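Kitchen at Keketti: The Counter

Home / The House / Kitchen / Counter

Posted September 27, 2022 by Tiina Nieminen

The kitchen on the ground floor at Keketti was the last room we got to. The work began in June, and the walls and floor were finished well before we agreed on what should live on the counter. This page covers the counter and the things on it. The pantry has its own page, and so does the back hall.

The countertop is white marble with gray veins. Maxine Baxter wanted it from the start and Clyde Pruitt did not, mainly on account of coffee rings. The rule is that spills get wiped up when they happen. Lemon juice and vinegar are the worst for it, so please do your cutting on a board. If you find a dull spot, leave it alone and tell Maxine. Do not scrub it with powder.

The faucet is dark oil-rubbed bronze. We looked at chrome first, and the chrome one was cheaper by 69 dollars, but the bronze goes better with the wood in the room. The finish is meant to wear a little over the years – a coppery edge is normal and does not need polishing. Use a soft cloth and plain water on it.

Tea and snacks used to be in the tall cupboard, where people bought more of whatever they could not see. At one point we had 8 open boxes of tea. Faustino Tlapale moved it all out onto the counter in wooden holders. The small caddy has a divider with a handle cut into it, so it can be carried to the table and back. Tea packets go in there standing or stacked, whichever fits. Chips and other bags go in the big box behind it. If a bag is open, clip it or finish it.

Mugs and cups stay out during the day. Elango Lobo asked for this after hunting through the cabinets every morning for a week. Wash yours by hand and put it back where you found it. The metal ones do not go in the microwave.

The toaster oven is the one from the old kitchen. It was cleaned before it came over and it works fine up to the top setting, though the timer runs a little fast. Leave a clear space in front of the glass door when it is on, and move any plastic out of the way first. It takes five minutes to heat up.

Wooden boards get wiped, dried standing up and oiled every couple of months. The oil is under the sink in the Mostotora tin, and a spoonful is plenty.

Things still on the list:

A hook for the dish towels, to the left of the sink.
Labels for the canisters. Clyde has the label maker.
A second oval tray like the one we have, if Jaramillo gets more in.
Felt pads for the bottom of the wooden box, to keep it from marking the stone.

We set aside 50 dollars for the rest of the small items and have spent very little of it.

Photos 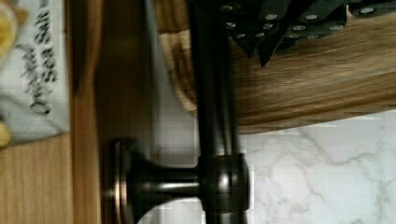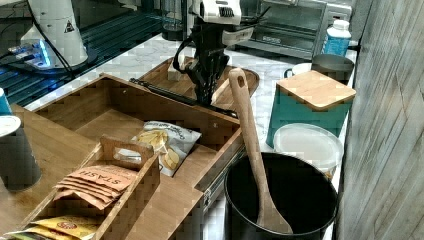
The marble counter at Keketti – the bronze faucet and a cutting board in the first photo, and in the second the tea caddy, chips, cups and toaster oven.

Next page: Pantry shelves
Previous page: Floor and walls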